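Workshop notebook, cabin refit on the Savisholm

12 August 2024

Bunk day again. The upper berths in the Pato cabins still creak when the ship rolls, so I had the side rails off 16 of them and packed the brackets with felt (the thick stuff, lovely to cut!). Much quieter when I leaned on them, but we'll see what a proper swell does.

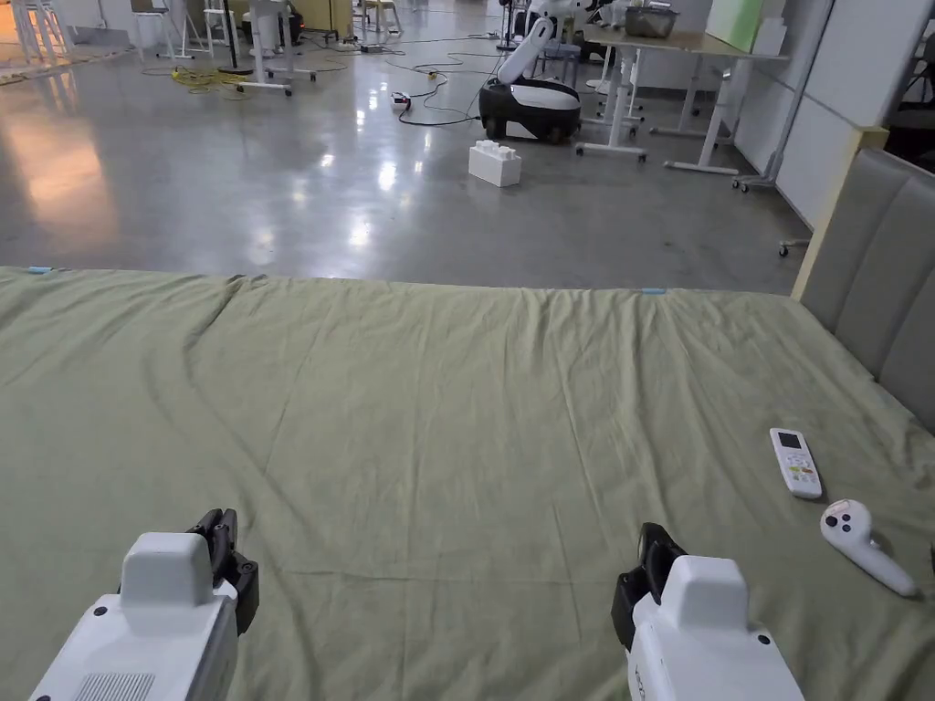

Page last changed: 12 August 2024

Mattresses next. Damton sent 121 of the 212 we ordered, and they're a touch long for the forward cabins – the foot end rides up against the locker. I've asked whether they can trim the foam or whether we're stuck with it.

Things to sort before she sails in February:

1. Reading lamps. Eight flicker, all on the port side, so I'm blaming the junction box.

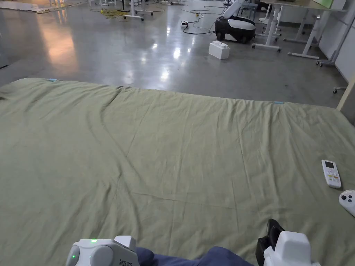
2. Wet boot trays. The Jemal ones fit under the bench if you turn them sideways, which took me far too long to spot.

3. Curtain tracks. Still waiting on end stops, and I'm not drilling anything until they come.

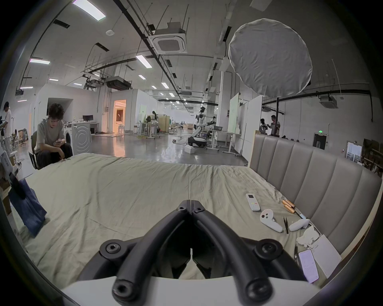

The old stops might do for the inside cabins, mind you. I'll dig out the box tomorrow and try a couple.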